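New on the stereo: Jonance, "Marcombe"

Quick one this month, deadline was yesterday.

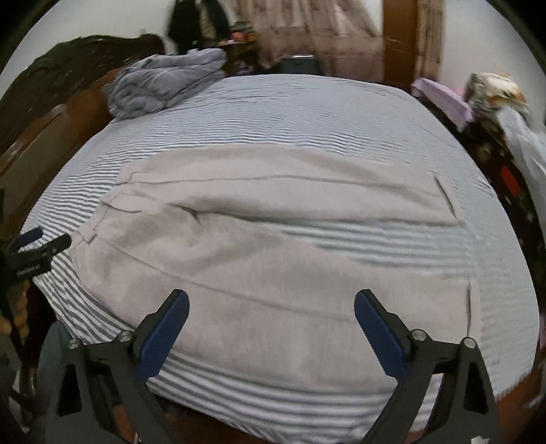
So, Jonance. Four years since the last record and I'd sort of filed them away with the bands I used to like. Then the promo landed in July and I've played very little else. Short album, no filler to speak of. Opener "Vilela" starts on a drum machine that sounds half asleep, then the guitars come in way too loud and stay there. Great start. Second track, less great. Skip it, come back later, it grows on you a bit.

The singing is lower than it used to be. Rougher too. Suits the slow ones, especially "Dirkby", a long sad thing with an organ under it and hardly any chorus. I had it on repeat doing the dishes. My neighbor now knows it as well, sorry.

Side two is where they loosen up. More bass, some handclaps, one song that's basically a surf tune with the wrong lyrics. Closer is an instrumental and I could of done without it, it wanders off for six minutes and never gets anywhere. Old fans will miss the shouting. I did, for two listens, then stopped noticing.

Production is a lot cleaner than the debut, which was recorded in a garage and sounded like it. You can hear the words this time. Mixed blessing on the surf one.

Vinyl is limited to 557 copies, black only, lyric sheet inside but no download code (why??). The shop had 23 left when I called, and they won't hold any without a deposit. CD is easier to find. Tape is gone already.

Live: they play the Marcombe Hall next month, doors at 7:30, support still to be confirmed. Last time through they did a whole set of new songs and walked off without the hit, so don't go just for that. Balcony seats are sold out, floor is standing. I have a spare floor ticket, face value, reply to this if you want it.

Also, the reader poll. 64 votes so far, more than I expected, and the live album is winning by a mile. Voting stays open untill the next issue. One vote each please, I can see the duplicates.

More next time, incl. the reissue roundup I promised in the spring and still havent written.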